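Home Archives Threads Search Subscribe Log in
This site uses cookies to keep you logged in to the archive. Accept Settings

[varel-cell] Re: Lid task: lift starts with one arm only
From: Kolbrún Thorlacius
To: varel-cell list
March 2020

Svend Kvaran wrote:

> Stopped the lid task again this morning. The left gripper closed on the lid
> edge and reported a grasp. The right one never reported anything, and the
> left arm began its lift without it. I hit the stop before the laptop moved
> far. No damage that I can find, but the lid twisted on its hinge and I
> don't want to repeat it.
>
> My guess is registration. The wrist camera takes its table reference from
> the tape lines, and the tape is not in good shape. Could someone check
> this before I run it again? Also, is the 2,000 ms grasp timeout still in
> the config, or did it get lost in the Morer update?
>
> Svend

Svend, all,

I have been through the logs from both controllers. There are two faults, and only one of them is the tape. Please leave the lid task disabled until the changes under section 3 are in.

1. Registration

You are right about the tape. One of the long lines has a torn join where the lower piece starts to one side of the upper one, a few millimeters off. The line fitter treats both pieces as one strip and splits the difference, so the fitted line is wrong along its whole length. The other strip at that junction has no break in it.

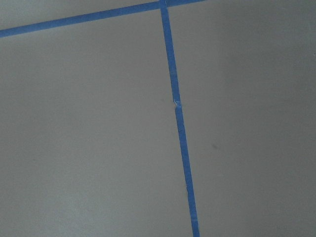 Is the tape offset enough to make the right gripper miss the lid?

It is enough on a thin edge. The fingers approach the lid at an angle and have little clearance, and a few millimeters of error in the table reference puts them short of it. On thicker objects the same error goes unnoticed, and that is why the September runs passed.

Other things on the table also affect the fit. A laptop lid covers part of the paper and leaves only short lengths of tape showing next to it. The fitter accepts a short length with the same weight as a full line. Folds in the kraft paper give a pale edge that it has picked up at least once in the logs. I would like the cloths moved off the table during registration too, although I have no evidence against them.
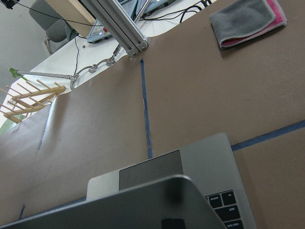 2. Grasp timeout

The timeout is still in the config at 2,000 ms. It does what it says: if either arm has not confirmed a grasp within that time, the wait ends. What changed with the Morer update is what happens next. Before, an expired wait returned an error and both arms held position. Now it returns a status code, and the Predex sequencer reads any status code as "proceed". The left arm was therefore told to lift with no partner.

This is the serious fault. Bad tape gives a missed grasp, and a missed grasp should end in a hold. Hanne Ravn replayed the sequence offline with the right grasp signal forced off, 19 times. The lift command was issued every time.

The protective stop does not cover this case. One arm lifting a lid is well under the force limit - as far as the safety controller is concerned, nothing is wrong.
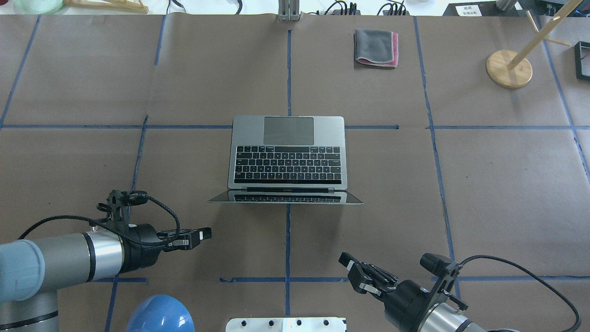

Both arms over the near part of the table, left gripper closed, laptop open.

Fingers closed does not mean fingers holding. The Juhl driver sets the "closed" bit in either case, and only the width reading tells you whether there is something between the pads. The sequencer must use the width. At present it uses the bit on the left and the width on the right. Oluf Gunnlaugsson thinks this dates from when the left gripper was replaced, and the commit history agrees with him.

The state to guard against is a simple one: left fingers pinching the lid near its left corner, right fingers open and pointing at the right corner without touching it. That is an ordinary pose during approach. It must never be one from which a lift can start.

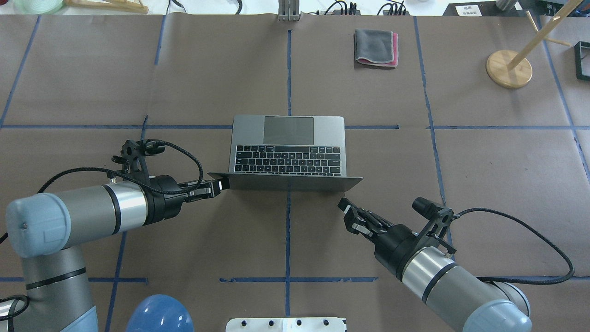 3. Changes before restart

a. Sequencer: an expired grasp wait is an error. Both arms hold, no automatic retry. (Me)

b. Grasp check by width on both sides. (Oluf)

c. Replace the spliced tape with a single strip, then rerun registration with the table clear. (Svend)

d. Line fitter: reject any line with a step in it, and weight by visible length. (Hanne. This can follow later if c is done.)

e. Repeat the forced-off test on the real arms at reduced speed, no laptop, one person at the stop button for the whole run.

Items a, b and e are required. If e issues a lift command even once, the task stays off and we go back to the previous Morer release.

Unnur Hallgrímsson has asked for the log from this morning's stop, so please do not clear the controller buffer. It holds 13 entries and starts overwriting after that - export it before you power cycle anything.

Kolbrún

_______________________________________________
varel-cell mailing list
Previous message Next message Sort by thread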